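Irkata: Häufige Fragen zu den Herausforderungen

Seit dem April-Patch landen immer dieselben Fragen zu Irkata bei uns. Phong Hứa hat sie gesammelt, ich antworte. Begeisterung bitte woanders suchen.
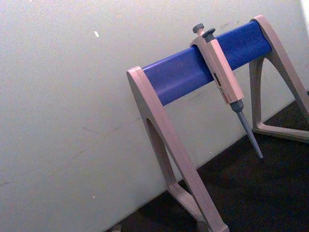 Wie viele Herausforderungen gibt es?

64, verteilt auf alle Gebiete. Die meisten bestehen aus Suchen und Einsammeln, und im Sumpf von Cusberg sieht man dabei kaum die eigenen Stiefel.

Lohnt sich der Season Pass von Sindance? 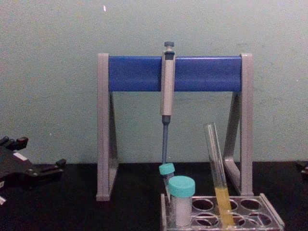

Was steckt im Season Pass?

Bisher zwei Kostüme und ein Bogen, der schlechter schießt als der aus dem Hauptspiel. Der Rest ist angekündigt, und auf Ankündigungen gebe ich wenig.

Muss ich alle Relikte finden?

Für die Geschichte nicht. Für die Trophäe schon, und die bringt 1000 Erfahrungspunkte, mit denen man am Ende nichts mehr kaufen kann.
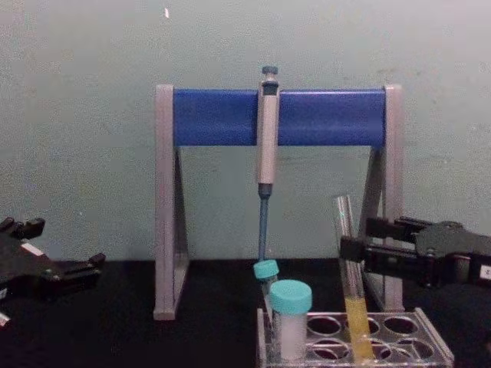
Wer trotzdem sammelt, fängt besser bei den Gräbern von Khương an. Dort speichert das Spiel wenigstens zuverlässig.

Läuft es auf Konsole flüssig?

Mit 30 Bildern pro Sekunde, laut Menü. Bei Regen habe ich meine Zweifel.
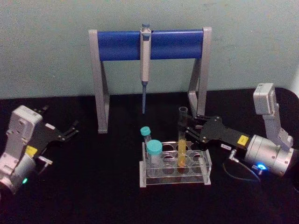

Der Leistungsmodus ändert daran wenig, jedenfalls auf meinem Gerät.

Stand: 4. November 2023, Catinca Neagu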